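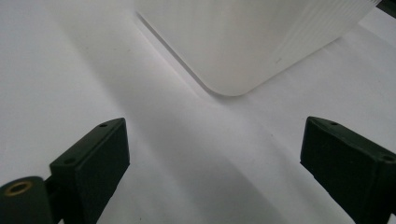 Budget season again at the Garnia workshop, and I've been let loose on the equipment list for another year! The big line on it is the arm, as you'd expect, but I want to start with the cheap end, which is where most of my time has gone. Before we pay for an arm I want to know which fingers it'll be wearing, and a hand-held gripper is a lovely low-cost way of finding out. Look at the two pads, angled in towards the white tub, with a pair of little round holes in the top of each one. Those holes are why I'm so fond of flat pads: if they let you bolt on a different facing, you've saved yourself a whole new set of fingers (ask before you order, mind, I've been caught out).

Garnia gallery: spending plan for the packing corner

Fingers and pads
Budget for spares. I've put three sets down for the year and I'll fight for all of them. Pads are the bit that touches everything, so they're the bit that gets scuffed, squashed and dropped on the floor, and you don't want a whole corner standing idle over a lump of dark plastic or rubber that's stuck in the post. Rurkero sell theirs singly, Hijazi only in pairs. I like pairs. I've never once worn out just the left one.

Tubs, boxes and other plain things
A square-ish tub with rounded corners is more of a test than it sounds. One side smooth, one side finely ribbed, and you can come at it on the flat or on the corner, so you find out quite quickly what your jaws can and can't manage. I've asked for £102 to buy a proper mixed lot of containers, and if that seems a lot for tubs, have a go at doing the job with whatever's in the kitchen cupboard. We did that last year. Never the same size twice, and somebody always wanted their lunch box back.

White on white
My least favourite combination, and exactly the sort of thing our customers send. Pale plastic on a pale bench, a soft grey shadow running across the lot, and you're asking a camera to decide where one stops and the other starts. I've pencilled in a darker bench top as well as a decent light. Please do the bench top first! It's the cheaper of the two and you can try the idea with a sheet of coloured card before you spend a penny.

How wide is wide enough?
Jaw opening is the number I'd look up before any other on the data sheet. Measure the fattest thing you pack, then think about the angle you'll meet it at, as a tub taken corner to corner is a fair bit wider than a tub taken side to side. Leave some slack on top of that. I didn't the first time, and we ended up with a very smart gripper that could pick up everything except the product.

The quotes so far
Hijazi came in at £788 for their gripper with one set of fingers, delivery included. Rurkero's is dearer, but it's the Trirnness, and the Trirnness mount fits both of the arms on our shortlist, so I'd be buying myself a bit of freedom there. I keep going back and forth. If you work out the price with the adaptor plate added on to the Hijazi, the gap gets a lot smaller than it looks on the front page of the quote. Do get them to put the plate on the same sheet of paper, or it'll turn up later as a surprise.

Things I forgot last time
Cable ties and the clips that stick to the bench. Somewhere to hang the hand-held gripper when it's not in use (ours lived in a drawer under the tape guns, poor thing). A small set of hex keys that belongs to the packing corner and stays in the packing corner. Training time, which I'd put in as a cost even if it's only your own people in your own building, because those are hours off the packing line and the orders don't stop coming in. And a bit of money for carriage on returns, as I've yet to buy kit where every last part was right first go.

Renting
I did ask. Two months' hire on an arm was tempting, and I'd say yes if you've got one seasonal job and nothing after it. For us it didn't add up, partly because the hire arm comes with its own fingers and they won't let you take them off.

What's next
The figures go in at the end of April and I'm told I'll hear fairly soon after, so the arm is on hold until then. The tubs I'm ordering on Saturday regardless. If you've used the Trirnness on anything shiny or ribbed, do drop me a line through the contact page, I'd love to hear how the pads held up.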